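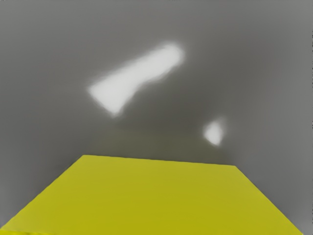 Citen to Open Paint and Wallpaper Store in Vakstead

Print this page | E-mail this page

VAKSTEAD - Citen, a family-owned seller of house paint, wallpaper and decorating supplies, will open a store at 121 Fahmy Street in June. It will be the company's 13th location and its first in Vakstead.

The store will take over the ground floor of the former Norilano furniture building, on the corner across from the bus station. The building has stood vacant for six years. Citen signed a long-term lease in the fall and has begun work on the roof, the front windows and the loading door on the alley side.

"People in Vakstead have been driving to our other stores for a long time, and they told us so every time they came in," said Selma Ivanov, president of Citen. "We looked at two other buildings before this one. The Norilano building has good daylight on the sales floor, and you need that to pick a color."

The sales floor will carry interior and exterior paint, primers, wood stain, brushes, rollers, ladders and a full wall of wallpaper books that customers may borrow for up to four days. A mixing counter at the back will match colors from a sample brought in by the customer. Most matches will be ready while the customer waits. Large orders placed before noon will be ready the next morning. 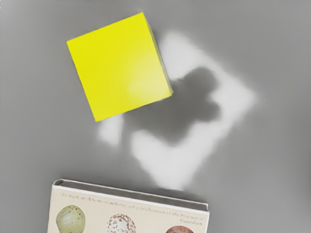

Bright yellow cube on a gray surface. Computer rendering.

The Vakstead opening coincides with a new color card for the whole chain, the first full revision in nine years. The new card has 124 colors. Slow sellers, most of them dark browns and mauves, have been dropped, and the yellows, greens and off-whites have been expanded. Old formulas will stay in the mixing computer, so customers who need to touch up a room painted in a dropped color can still order it by name or number.

Yellow had been the weakest part of the old card, Ivanov said. Customers complained that the pale ones looked green in north-facing rooms and that the strong ones took too many coats. The new yellows were tried out on test walls at two stores through last winter, in daylight and under lamps, before the final list was set. Citen now recommends a tinted primer under the four deepest shades and will sell it at a lower price when bought with the paint.

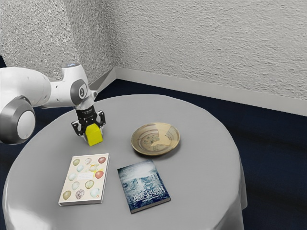
Sample jars will be sold in all of the new colors. Each jar covers a patch large enough to judge on two walls of a room, and the price of the jar will be taken off the first gallon of the same color.

Citen expects to hire a store manager, two assistant managers and eight sales staff, with full-time and part-time jobs open. Training will be paid and will take place at existing stores in the weeks before the opening. Experience in painting or hanging wallpaper is welcome but not required. Application forms will be available on the Citen website and at the service desk of any store.

Contractors with an account at another Citen store may use it in Vakstead without signing up again. The contractor desk will have its own entrance and will open one hour before the rest of the store. Parking for vans and trailers will be on the alley side.

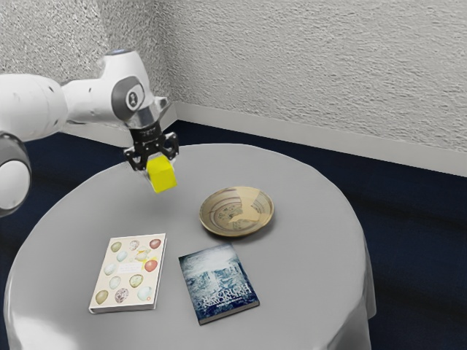

A bright yellow cube held in a black gripper, with a round table and light gray tablecloth. Computer rendering.

The store will also accept leftover latex paint from residents. Cans must be closed, labeled and at least one-quarter full. Oil-based paint, thinner and aerosol cans cannot be accepted and should be taken to the county drop-off site.

Opening hours and the opening date will be posted in the store windows and on the website once the final building inspection is complete.

About Citen

Citen sells paint, wallpaper and decorating supplies to homeowners and contractors. The company began as a single hardware counter and is still owned by the founding family.

Media contact: Citen press office, extension 1358

Last updated: 31/01/2024

Print | E-mail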